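Tollbridge Home Forum > Small Spaces > Blue chair corner, come look!

hevideo_knits
Sat 3 February
OK I am way too happy about this. You may remember my rant in May when I was hunting for a reading chair for the shared workroom. Well, I have one! It's a one-piece shell shape in a dusty navy fabric, with white zigzag stitching along the edges, and it goes next to the little round white table with the thin gold legs (the Drunberg one, $60 secondhand, still can't believe it). I moved it 13 times in my head before anyone touched it.

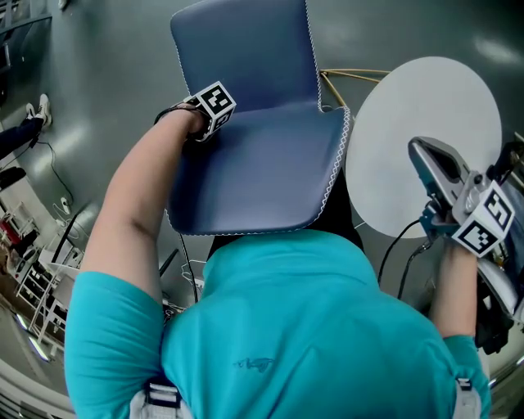

My question is which way to face it. I'd like the back to the shelving so you look toward the glass doors, but then the table ends up on the wrong side for a lefty like me. Also, what do I throw over it? The fabric is lovely but it's a cool blue on a gray floor and it wants something warm!

economou
Love the stitching. Face it to the doors and put the table wherever your coffee hand is. I'd leave the chair bare, though. You found a chair with nice edges and now you want to cover them up?

plainpurl
Disagree with economou! A throw over one corner still shows plenty of stitching. Mustard, please.

hevideo_knits
Mustard was my first thought too, but I have a purple ribbed knit already and I keep coming back to it – more magenta-violet, really, so it's warmer than it sounds. The rib is what sells it for me. Flat knits just look like a towel on a chair. 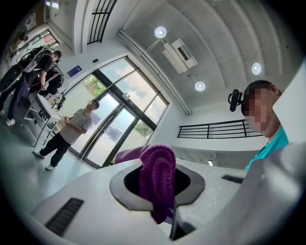 The purple knit, ribbing and all.

economou
OK, that color is great. I still say fold it and keep it on a shelf until it gets chilly.

marsh_lane_2
Is that glossy floor slippery under the table legs? Ours skated all over until I put felt pads on, then it skated more. Rubber ones fixed it.

hevideo_knits
Ooh, good call, rubber it is. And economou, I'll try it bare for a week and then with the purple, and you can yell at me both times.

plainpurl
Team purple. Post the rib pattern if you have it – is it 2 by 2?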